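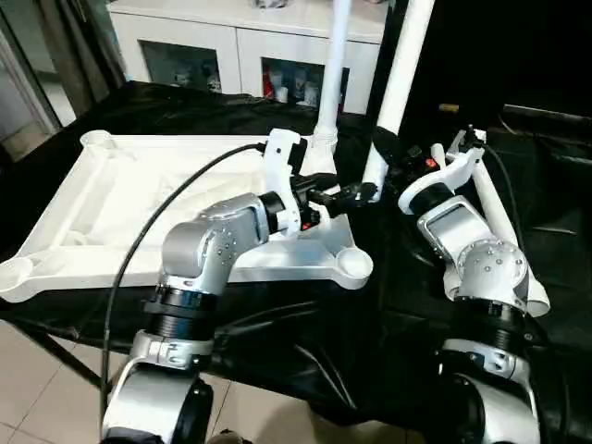
The white tray and the poles on the black cloth.

November 2023

The laundry closet finally has shelves. It's a small thing to write a post about, but a few of you asked what I ended up getting after I complained about that closet in September, so I'll go through it.

Our house is 900 square feet and the laundry closet is the only storage that isn't a bedroom closet. Up to now everything sat on the floor next to the washer. Detergent, the iron, paper towels, light bulbs, the bag of bags. I had to move all of it any time I wanted the broom.

I looked at wire shelves first. They hold more weight, but bottles tip on them and small things fall through. My friend Bernadette Brennan has a plastic set from Zollent in her pantry and she has had no trouble with it, so I bought the same one for 50 dollars. It comes flat, as trays and poles. The trays have a round cup at each corner and the poles go into the cups. You don't need tools.

I did the work on the table with a black cloth over it. White plastic parts are easy to see on black, and the cloth keeps the poles from rolling as much. It also keeps the table from getting scratched. I would not try this on the floor unless your knees are better than mine.

The instructions are one sheet with drawings and no words. I spent a while on the first drawing because the tray can be set down either way and I wasn't sure which side was the top. The way to tell is to look for the raised rim. The rim goes up, so that things don't slide off. The flat part in the middle sits lower than the edges, and there are shallow ridges molded into it. I was worried about those ridges, but a bottle of detergent stands on them fine.

Then the poles. My advice is to start each one straight and by hand, and not push hard until all the poles on that level are in. If you push the first one all the way down, the others want to lean and you end up pulling it back out. Pulling it back out is the hardest part of the whole job. I did that once and then changed my method.

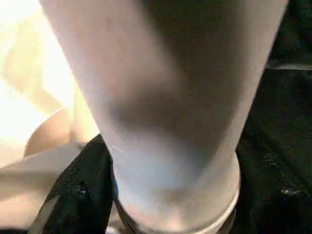

Pale frosted object up close, narrow end down.

One more thing about the fit. It is tight, and it should be. Tumelo Molefe down the street told me he rubbed a little dish soap on his when he put up a set in his garage, and the shelves wobbled afterward. I left mine dry. When a pole didn't want to go in I turned it a little while I pressed, and that was enough.

I put the bottom level together on the table, then carried it to the closet and built the rest in place. The finished unit is taller than the closet door is wide, and I didn't want to be tilting it through a doorway.

What went where:

Bottom: detergent, bleach, the bucket.
Middle: the iron, rags, paper towels.
Top: light bulbs, batteries, the sewing box.

The broom and the mop now stand in the gap on the left side. I can get to both without moving anything.

Things I don't love. The plastic shows dust. The trays wipe clean, but the corner cups collect lint, and I have been getting it out with an old toothbrush. The top tray flexes a little if you put something heavy in the center, so I moved the iron down a level. There is also no lip high enough to stop a tall, narrow bottle if you bump it, so those go toward the back.

Would I buy it again? For a laundry closet, yes. For books or canned food I would spend more and get metal.

I still have the bag of bags. It is hanging on the doorknob for now. The next job is the shelf over the washer, which is held up by two brackets, and one of them is coming out of the wall. I'll post about that when I've bought the anchors.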